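Visit to the Rinddale workshop, Drandetance

Drandetance rents out artificial flowers and table arrangements to hotels, showrooms and event halls. The Rinddale site is where the stems come in, get sorted and go out again. It opens to trade visitors twice a year, and I attended the December session, which started at 9:30 a.m. and ran until shortly after noon.

The building is a single-story unit. Reception and the sample library are at the front, storage is along the north side, and the sorting and assembly area takes up the rest. Sawsan Khalaf, the site manager, led the group.

Storage first. Stems are kept in flat cartons of 200, labeled by species, color and length. The Sindov line covers spring bulbs: tulips, daffodils, hyacinths. The Yule line covers winter stock, mostly berries, fir and hellebore, and was nearly all out on hire at the time of the visit. The catalog currently lists 3,169 items, counting each color of a given flower separately. Khalaf said that figure is too high and that a number of duplicate shades will be dropped in the spring.

Cartons are stacked four high. Any higher and the bottom layer of blooms flattens. A flattened rose can usually be recovered with a hand steamer. A flattened tulip is harder, as a crease across the cup remains visible, and those are normally written off.

Returns handling took up most of the tour. Stems come back mixed, often bundled with tape. Each one is laid out singly and checked for three faults: color fade, a loose bloom and leaf damage. Fade is judged against a reference stem kept in a closed drawer. Loose blooms are reseated with a drop of adhesive and left overnight. Bent stems are straightened by hand unless the arrangement they belong to calls for a curve.

Khalaf recommends laying stems out with space between them, blooms and leaves clear of one another. The long leaves catch on neighboring flowers and pull away at the joint when someone lifts the whole bunch. A white surface is preferred for color checks, and daylight is preferred to the overhead lamps, under which orange and red are easily confused at the paler end of the range.

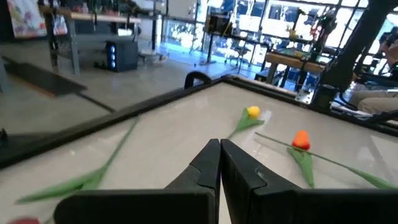

Tulips account for 176 of the catalog entries, more than any other flower. Red and yellow go out most often. Orange is requested mainly in autumn, which I had not expected for a spring bulb. Stem length matters more to buyers than I had assumed: a short stem suits a low bowl, while the tall glass cylinders used in hotel lobbies need the full length plus a weighted base.

Assembly was brief by comparison. Arrangements are built from a printed card listing stems in order of insertion, tallest first. The minimum hire is 100 stems, which may be split across several arrangements. Cleaning is done with a soft brush and cool air. Water is avoided on anything with a wire core.

Questions at the end concerned delivery lead times (ten working days, longer before the holidays) and whether single stems can be bought outright. They can, from the sample library only. Parking is behind the building and the entrance is on the left side. The next open session is planned for May, and places are booked through the front office.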